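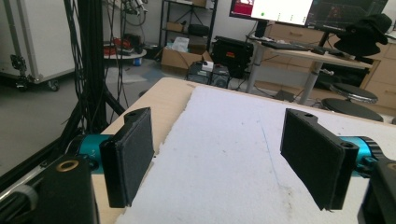
Slide 1. The gripper over the bench, fingers open.

Talks > Workshop Evenings > Speaker notes > A hand-held gripper from the shared shop

Notes for the Horkby evening, 2021-11-16. Farah Liew runs the laptop, I talk. Leave the first slide up while people sit down.

OPENING

Say who we are. Getachew Kumsa, member of the shop for a few years, mostly woodwork until last winter. Farah did the joints and most of the measuring. I did the fingers, the pads and the complaining.

The tool is a two-finger gripper that you hold in your hand. It has a camera on it that looks out past the fingers. You pick things up with it, the camera records what the fingers do, and later the same fingers go on an arm. We have not built the arm yet. Say that early, or it will be the first question.

We call it Furkell. It was the name on a folder and it stuck.

WHY WE BUILT IT

We wanted to sort small parts in the shop. Screws, cable ends, the stuff in the bottom of every drawer. Farah's idea was that we should find out what a pair of fingers can do before we spent money on motors. I had wanted to start with the arm.

Total spent so far is 735 dollars. That covers parts we threw away. The camera was the largest single cost, then bearings. Do not read out the whole list. It is on the handout for anyone who wants it.

THE FINGERS

Point to the screen. The fingers are flat black plates, one on each side, facing each other. They sit on brackets with screw holes in them, and behind the brackets are the joints, which are the teal parts. Farah printed those in teal so that we could see them against everything else in the video. It helped when we were trying to work out which piece was flexing.

The first fingers were curved. I liked how they looked. They held a marker well and dropped nearly everything flat. We went through 8 versions before we gave up on the curve and cut plain plates.

Tell the MacAulay story here if there is time. MacAulay is the big vise by the back wall, named after whoever gave it to the shop. I clamped a finger in it to drill the bracket and tightened it the way you would for oak. The finger split down the middle. The spare split the same way. Every finger after that has been drilled in the small drill press vise with a scrap of rubber on each side.

THE PADS

This is the part I want to spend time on.

Bare plates are too slick. We tried bicycle tube first. Good grip, but it grabbed so hard that parts would not let go, and they came out of the gripper turned sideways. Then we tried craft foam, which was fine for a week and then took a dent wherever we squeezed it most.

What is on there now is a dark gray foam with a surface like felt. It gives a little when it closes on something. It is glued on with contact cement, both sides coated, left alone for 20 minutes, then pressed together. If you rush the wait, the corners lift.

Cut the pad a little large, glue it, then trim it to the plate with a new blade. I did it the other way around for the first few sets and never got the edges to match.

Pass the box of old pads around now. Ask for it back.

THE BENCH

We put a sheet of white material down on the tabletop and work on that. Two reasons. Small parts do not roll away as easily, and a plain background makes the recordings simpler to look through afterward. The sheet is an offcut, so one edge is ragged. There is a blue pen line across it too, which does no harm.

Wipe it down before a session. Crumbs and bits of foam look a lot like small washers when you are going through video late at night. I labeled a crumb as a washer for an entire clip.

Do not move the camera between sessions if you can avoid it. Farah marks the mount with a paint pen so she can tell if it has slipped.

RECORDING

Each session is short. Pick up a part, move it, let go, open the fingers all the way, wait a beat, go again. The full opening between picks matters more than we expected. It gives a clear start to each try, and when we cut the video up later we look for the open fingers.

We started serious recording in June. Before that it was mostly testing whether the thing held together.

Holding the tool gets tiring. It is heavier at the front than I would like. We switch off, and whoever is resting writes the log. The log is a paper notebook. Date, who held it, what was picked up, what went wrong. Typing it up was Farah's job and then it became mine.

WHAT WENT WRONG

Go through these fairly quickly.

– Backlash in the joints. The fingers closed at slightly different times, so parts got pushed before they got held. New bearings fixed most of it.

– Bracket screws working loose. Thread locker, the removable kind. Check them anyway.

– Glare. We lost 13 clips to a work lamp pointed the wrong way. The lamp now lives on the other side of the room.

– Thin washers. Still bad. The pads are soft, so the lower edge cannot get under anything flat. We have tried a fingernail shape at the tip and it catches on the sheet. If anyone here has solved this, please find me at the break.

WHAT COMES NEXT

The arm, finally. The plan is to start with a used Flullano arm kit that another member has offered us at a fair price, and bolt the same fingers to it with the same pads. We will keep the same bench and the same sheet so that as little as possible changes at once.

Almost everything on the gripper can be made with a printer, a drill press and a sharp knife. Files are in the Furkell folder on the shop drive. Ask Farah for the joint files, because the ones in the main folder are old and I have not gotten to deleting them.

QUESTIONS

Repeat each question into the mic. Likely ones:

Could you use three fingers? Yes, but we have not. Two were enough trouble to line up.

Why not buy one? We looked. The ones we could afford were too small for the parts we had in mind, and we wanted to be able to change the pads.

How long do the pads last? Depends on the parts. Sharp metal eats them. We change both sides together so the grip stays even.

Can I try it? Yes, after the talk, at the side table. One person at a time, and open the fingers with the handle – do not pull on the plates.

Collect the handouts that are left over and the box of pads.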